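4.3 Recoger y reordenar las mesas de lectura con la pinza de mano

Llegamos a la parte que más dudas despierta entre quienes llevan años atendiendo la sala, así que vamos con calma. El sistema Brelus aprende de lo que hacéis vosotros: cada recogida hecha con la pinza le sirve de modelo. El turno de mesas sigue siendo vuestro, y lo que cambia es que durante un rato se hace más despacio y con una herramienta en la mano (al segundo día ya casi no pesa, de verdad).

1. Encended la pinza y esperad a que la luz quede fija. Si parpadea, dejadla en su base y avisad a Yurii Hrynyshyn, que lleva la puesta en marcha.

2. Elegid una mesa sin clientes sentados. No retiréis nada antes de empezar: el marco, el cartel y lo que haya encima se quedan donde están.

3. Acercaos con los dedos de la pinza separados y parad un momento antes de coger el primer objeto. En una mesa redonda como la siguiente, con un ratón de ordenador a un lado y un posavasos celeste cerca del borde, empezad por el ratón. 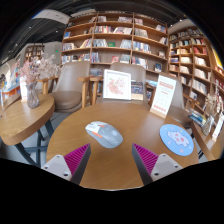
4. Cerrad los dedos sin apretar de más, levantad el objeto y llevadlo a la bandeja. Los posavasos, que son planos, se cogen mejor por el canto.

5. Repetid la recogida 2 veces por mesa y guardad la sesión. El número aparece en pantalla; apuntadlo en la hoja del turno.

Nota: si un cliente os pregunta algo, soltad la pinza y atendedle. La sesión se puede retomar después y a nadie se le pedirán cuentas por una interrupción.

Precaución: no uséis la pinza con jarrones de vidrio. Esos se mueven a mano, como siempre.

Si aparece el aviso 92, la memoria está llena. Pasad las sesiones al armario de Grorkmont antes de seguir.

Revisión del texto: 2019-04-30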